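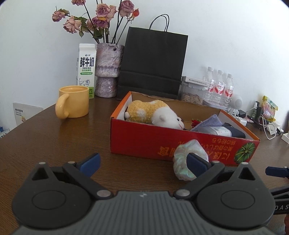 Liesbeth Van Leeuwen

Posts: 1103
16/04/2018

Has anyone here had hair breakage get better after switching to satin scrunchies? My hairdresser swears by them, and the Nillov ones cost enough that I want to hear from someone who isn't selling them. The card says "up to 36% less breakage" and doesn't say less than what. Less than a rubber band off a newspaper?

I've got fine hair, past the shoulders, up every day for work.

Teun Willems
Posts: 250

Polyester satin is polyester. If you pull your hair tight and park the elastic in the same spot every day, it's going to snap in that spot. I moved my ponytail up and down the back of my head for a few months and kept my old cotton ties. Fewer short bits. Cost me nothing.

Bontu Shiferaw
Posts: 1256

I don't agree with Teun on this one. My hair is coily and dry, and cotton ties catch on it. Satin slides out. I don't believe the number on the card either, but when I take one out at night there's less hair wrapped around it, and that's enough for me.

Teun Willems

Did you change anything else at the same time? New conditioner, haircut?

Bontu Shiferaw

A trim in December, yes. I had the scrunchies well before that. You can have half a point.

Delia Gavrilă
Posts: 36

I bought the De Graaf three-pack and the elastic went slack so fast that I had to wrap it an extra time, so it pulled more than my old ones did. Check the stitching where the ends join — on mine it was a hard little lump, and that's what snagged.

Liesbeth Van Leeuwen

Delia, that lump is exactly what bothers me on the cheap ones. Did you wash yours?

Delia Gavrilă

By hand, cool water, dried flat. Still went slack.

Geert Stevens

My daughter sews them from an old blouse lining and whatever elastic is in the drawer. I can't see a difference from the Nillov ones, and she can replace the elastic when it goes.

Liesbeth Van Leeuwen

I may try that. I'll wear it looser and move it around too, so I suppose I won't know which part helped.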